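Bronham Sim Builders > Faults and odd behaviour
Rim grasp reports success, bowl gets left behind
Posted by tinbadger, November
3 min read

Hello all! I've had a brilliant and slightly maddening week with the armchair task in Petek and I need more eyes on this one. The job is simple enough: pinch the bowl by its rim, lift it off the seat, leave the book alone. I ran 2143 episodes in Ludix overnight and the score in the morning looked fantastic. Then I replayed a few and found the arm going up with nothing in its fingers and the episode marked as a pass.

I wrote a little script to compare the bowl's height with the gripper's height at the end of each run. 483 of the passes are false. The success flag goes up the moment both fingers touch the bowl, one inside the wall and one outside, and nothing checks it again after that. So the bowl can slide out during the lift and the flag stays up. 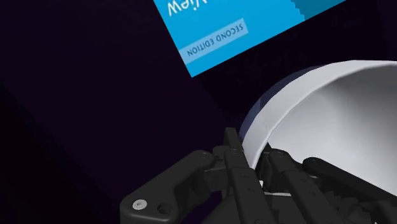

mothgrease
Lovely bug. I wouldn't blame the flag first though, I'd blame the contact. A thin curved wall between two narrow fingertips is about the worst case you can give a solver. What's your physics rate?

tinbadger
500 steps a second, the Ludix default. Friction on the bowl is whatever Petek ships with. I haven't touched it.

mothgrease
Then double the rate before you do anything else. I bet most of your slips go away.

lowgear_lou
Disagree with that, sorry! If you fix the slipping you'll hide the bad flag. You want the thing to drop the bowl while you're mending the check, so you know the check works. Flag first, then physics. We had the same mix-up with the Flodlow drawer set and spent ages tuning friction for a problem that was two lines of scoring code.

mothgrease
Fair, but a real arm wouldn't let go like that, so the runs are bad data whichever way you score them. Somebody training on those gets an arm that thinks a light touch will do.

tinbadger
You're both making me very happy – I'll do both, in Lou's order. The new check wants contact on both fingers AND the bowl still between them after the lift, held for 200 steps. Testing it tonight on the bad seeds only.
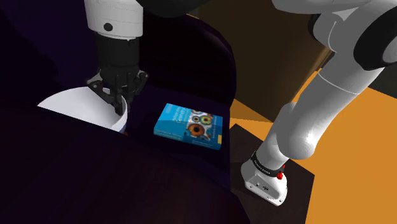 tinbadger

Right, results! With the new check every one of the false passes now comes up as a fail, and I've replayed a good handful by eye to be sure. I also found a second thing while I was in there. Where the wrist comes in at a bit of an angle, the outside finger meets the rim before the inside one has got down far enough, and the grip closes on hardly any wall at all. Those are the runs that slip early. So I think mothgrease is right about the contact too, only I'd fix the approach before the rate.

lowgear_lou
Told you the flag was worth doing first :) Do you log the finger gap? A closed gap with no bowl in it would have caught this on day one.

tinbadger
I do log it. I just never looked. It goes on the nightly plot from now on.

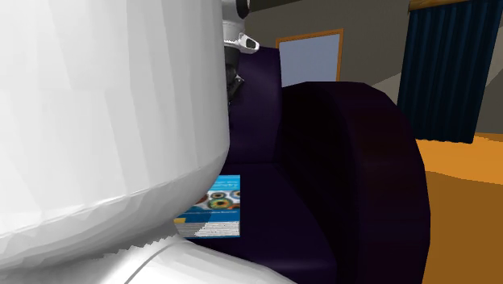 Petek armchair task, Ludix: gripper in front of the backrest, book on the seat.

mothgrease
Still think you should try the higher rate. Run the bad seeds both ways and post the numbers?

tinbadger
Deal. Leaving the thread open.

Reader comments

sockdrawer9: Checked my own Petek scores after reading this and I've got false passes as well. Not many, but they're there.

quietservo: Is the new check going upstream or do we paste it in ourselves?

tinbadger: Sending it in as soon as the approach fix is done – paste it in for now!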